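Shapes All Around: What Is a Block?

Pick up a die from a board game and turn it over in your hand. It has a top, a bottom and four sides. Each side is a square, and each square is the same size as the others. A shape like this is called a cube.

Now pick up a cereal box. It also has a top, a bottom and four sides, but the sides are not all the same. Some are big and some are narrow. This shape has a longer name. It is called a rectangular prism. Some people call it a cuboid, and many people just say "box" or "block."

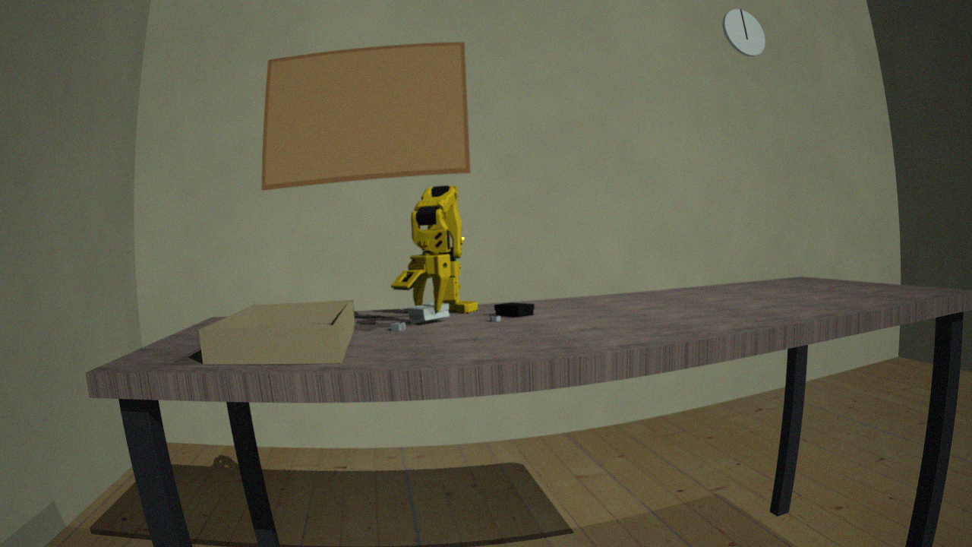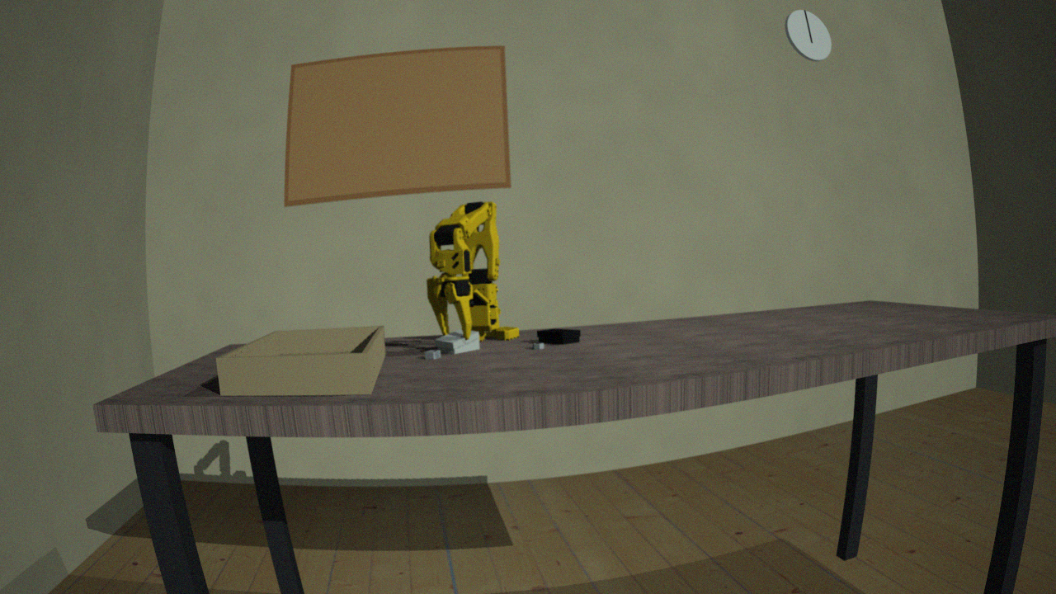

Small cubes and longer blocks on a table, drawn by a computer.

Flat shapes and solid shapes

A square drawn on paper is flat. You can measure how long it is and how wide it is, and that is all. We say it has two dimensions, or 2D for short.

A cube is solid. You can measure how long it is, how wide it is and how tall it is. We say it has three dimensions, or 3D. A solid shape takes up space. If you put it in a bag, the bag has less room for other things.

Faces, edges and corners

People who work with solid shapes use special words for their parts.

A face is a flat side. A cube has six faces.
An edge is the line where two faces meet. A cube has 12 edges.
A vertex is a corner where edges meet. A cube has eight of them. If you have more than one vertex, you say "vertices." It sounds like VUR-tuh-seez.

A cereal box has six faces, 12 edges and eight vertices too. It has exactly the same number of each part as a cube. In fact, a cube is a special kind of rectangular prism. It is the kind where the length, the width and the height are all equal.

A ball is a different sort of solid. Its shape is called a sphere. It has no edges and no vertices, and its surface is curved all the way around. That is why it rolls when you put it on a slope.

A can of soup is a cylinder. It has two flat circles, one at each end, and a curved part in between. It will stand still on one end and roll on its side.

Why are so many things shaped like blocks?

Look around a kitchen or a classroom and you will see a lot of blocks. Books, bricks, drawers, refrigerators and juice cartons are all close to this shape.

One reason is that blocks fit together without gaps. Push two bricks side by side and there is no space between them. Try it with two oranges and you will always have a space left over. A store that sells oranges in a box is also selling a little bit of air.

Blocks stack well, too. A flat face sits on another flat face, and the weight is spread out. A tower of boxes can get quite tall before it falls. A tower of tennis balls is very hard to build at all.

Blocks are also simple to cut. A saw goes in a straight line, so it is easy to make a straight edge. In the old quarry at Graltness, workers cut stone into blocks for houses and harbor walls. One of those walls is 59 feet long. The blocks in the bottom row are the largest, and the stones get smaller toward the top.

How much fits inside?

The amount of space a solid shape takes up is called its volume. To find the volume of a block, you multiply three numbers: the length, the width and the height.

Say you have a box that is 5 inches long, 2 inches wide and 3 inches tall.

5 x 2 = 10
10 x 3 = 30

The volume is 30 cubic inches. One cubic inch is the space taken up by a cube that is 1 inch long, 1 inch wide and 1 inch tall. You could fit 30 of those little cubes in the box, with no room left over.

What if you make every side twice as long? You might guess that the box would hold twice as much. Let's check.

10 x 4 = 40
40 x 6 = 240

The new volume is 240 cubic inches. That is eight times as much as before. The box got twice as long, twice as wide and twice as tall, and 2 x 2 x 2 = 8.

Blocks in nature

Most natural things have curves or bumps. Think of leaves, shells, clouds and potatoes. A few things in nature do make cubes, though.

Table salt is one. Pour a little salt on dark paper and look at it through a magnifying glass. Many of the grains are tiny cubes. Some have worn corners from bumping around in the shaker. Salt is made of very small particles that line up in rows, and the rows meet at square corners. When the crystal grows, it keeps that pattern.

A mineral called pyrite can grow in cubes as well. It is shiny and yellow, and it is often called fool's gold. Some pyrite cubes have such straight sides that they look as if a person cut them.

Try it: make a cube from paper

You will need a sheet of stiff paper, a ruler, a pencil, scissors and tape.

1. Draw four squares in a column, each one touching the next. Make every side 2 inches long.
2. Draw one more square on the left of the second square, and one on the right of it. Your drawing should look like a cross.
3. Cut around the outside of the cross. Do not cut the squares apart.
4. Fold along every line inside the cross. Press each fold down hard with your ruler.
5. Bring the sides up, fold the last square over the top and tape the edges.

The flat cross is called a net. A net is a shape that folds up into a solid. There are 11 different nets that make a cube, and the cross is only one of them. Draw six squares joined in another way and see if yours works. Four squares in a block of two by two will not fold into a cube, so leave that out of your net.

Words to know

Cube: a solid shape with six equal square faces.
Cylinder: a solid shape with two flat round ends and a curved side.
Net: a flat shape that can be folded into a solid shape.
Prism: a solid shape with two matching ends and flat sides.
Sphere: a solid shape that is round like a ball.
Volume: the amount of space a solid shape takes up.

Page last updated June 18, 2023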